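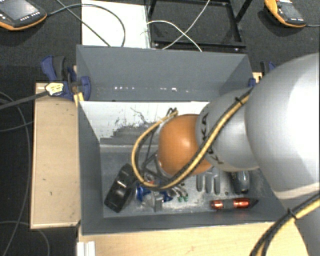
Photo: Nendell site services, Zokville

Ticket: Label printer drops off network after idle
Status: Closed - workaround in place
Priority: 2
Site: Pikeck parts warehouse, Zokville
Category: Printing / network

Reported problem
Shipping desk printer stops taking jobs after a quiet spell. Jobs sit in the queue as "sent to printer" and nothing prints. Power cycling clears it until the next quiet spell. Worst on Saturday, when the desk is lightly used.

Log
09:10 - Queue checked on print server. 28 jobs held, oldest from the night shift. Spooler restarted, no change.
09:25 - Printer does not answer ping. Link light on the switch port is on. Front panel shows "Ready."
09:40 - Power cycled. Ping answers, held jobs print. Duplicates voided by the desk.
10:15 - Patch cable replaced and printer moved to port 4. Left idle. Dropped again.
11:05 - Sleep timer found set to 300 seconds. Drop matches the timer on two tests.
11:20 - Timer disabled from the front panel. Setting reverted after reboot - the Nanayakkara print profile pushes it back at startup.
11:50 - Profile edited on the server, sleep set to off. Rebooted twice, setting held.
14:30 - Idle since noon. Ping answers, test label printed at once.

Resolution
Sleep mode turned off in the server profile. Firmware update not applied, as the desk could not release the printer during shipping hours. Reopen this ticket if the fault returns.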